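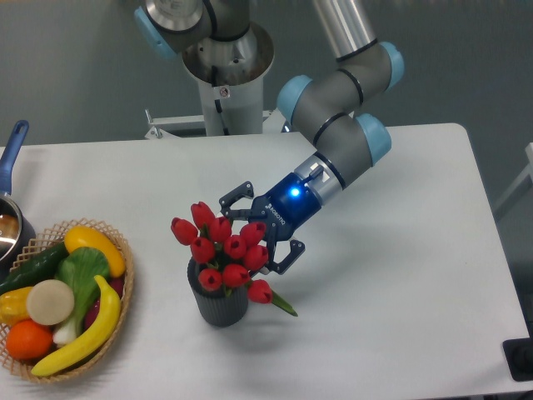 I finally dealt with the kitchen junk drawer on Sunday, and I'm still a bit giddy about it. I'd been putting it off since before the holidays, and it had reached the point where you had to slide a butter knife in to push down whatever was jamming it (a potato masher, mostly).

My friend Krystyna Jabłońska swears by the 27-minute rule. You set a timer, tip everything onto a towel, and when the timer goes off you stop, even if you're in the middle of it. I thought it was an odd number until I tried half an hour and found I'd drifted off to make a sandwich. So, 27 it is!

Out came rubber bands, three dead pens, takeout menus for a place that closed, a bag of picture hooks and the warranty card for a toaster we gave away. Also 6 batteries, all of them mystery batteries. I've bought a cheap tester for those now and it lives in the drawer, in its own little slot, which makes me happier than it should.

For dividers I used shoebox lids cut down with scissors. I did look at the Vondov bamboo trays, which are lovely, but the set was 60 dollars and my drawer is a weird depth anyway. A strip of shelf liner under the lids keeps them from sliding when you yank the drawer open.

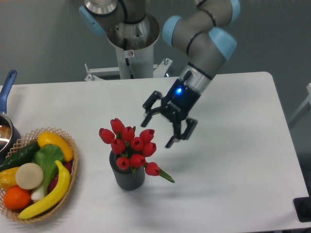
The other half of the job was the countertop, where things land when the drawer is full. My new rule is that anything left out has to be used every day or be nice to look at. A pot that's on the stove every night can stay, and so can flowers, and red tulips in a plain gray ribbed vase would get my vote any week of the year. A round wicker basket heaped with fake fruits and vegetables is where I start to wobble. I do like the look, but that's a lot of nooks for dust to settle in. If you have one, a dry paintbrush gets between the pieces much better than a cloth does.

Iwona Malinowski wrote in after the April newsletter to ask what to do with spare keys that don't seem to open anything. I put mine in an envelope with the month written on the front. If I haven't gone looking for one by fall, they're going in the scrap metal bin at the hardware store.

Next time I'm taking on the cabinet under the sink, so send me your tips for getting old shelf paper off. I've already tried the hair dryer, and all I got was a warm cabinet.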